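# Can an arm wipe down a tiled wall yet, or is that still a demo?

Asked by Javiera Sosa, 2020-10-27

I manage cleaning for a small group of serviced apartments. Each bathroom has one fully tiled wall, and wiping those walls takes more labor than any other single job on our sheet. A reseller quoted us for a Prollar arm on a wheeled base with a two-finger gripper, and says wall cleaning is "supported." Is anyone running this unattended? We have 54 bathrooms, so even a slow machine would be useful if it didn't need a minder.

---

**Answer by Khang Huỳnh** (accepted)

Not unattended. I work on simulated wiping tasks, so take this as the view from that side.

Free motion near a wall is easy. Contact is the hard part. To clean grout the pad has to hold a fairly even force while the surface changes under it, and a parallel gripper holding a sponge is poor at that. The sponge rotates between the fingers once friction builds up. A tool bolted to the wrist does better, but then you lose the gripper for moving bottles out of the way.

The second problem is knowing where the wall is. A repeating pattern gives the matcher many near-identical corners, and it can lock on one tile over. At a shallow angle the far tiles compress and the estimate gets worse.

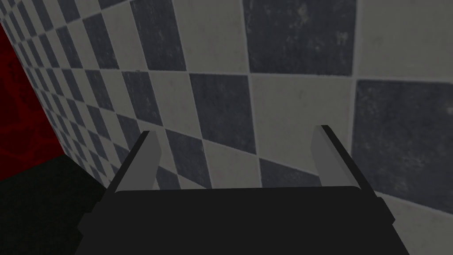 *Simulated gripper, fingers open, facing diagonal checkerboard tile. Note how small the tiles get toward the left.*

Our last batch was 1,000 simulated passes on a wall of this type. It finished without losing position in 306 of them. Adding a depth reading helped on matte tile in the lab and did very little on glossy tile. Simulation also leaves out soap film, drips and worn sealant, so I would expect a real bathroom to score lower.

If the reseller insists, ask for a full wall in one of your own bathrooms, with the bottles left on the ledge, and no one touching the controls. Ask what it does when it loses contact. "Stops and waits" means you need a minder.

---

**Answer by Wayne Wragg**

We tried one at Bengate in March. Flat wall panels were OK. Tile was slow and it missed the bottom two rows every time because the base couldn't get past the toilet. Sent it back. Get a long-handled pad and a better descaler.

---

**Answer by Anitha Fernandes**

Depends what you mean by clean. Floors yes, walls no.

> **Comment, Javiera Sosa:** Walls only. Floors are already done by machine. I've asked for the on-site trial Khang describes and will post if they agree to it.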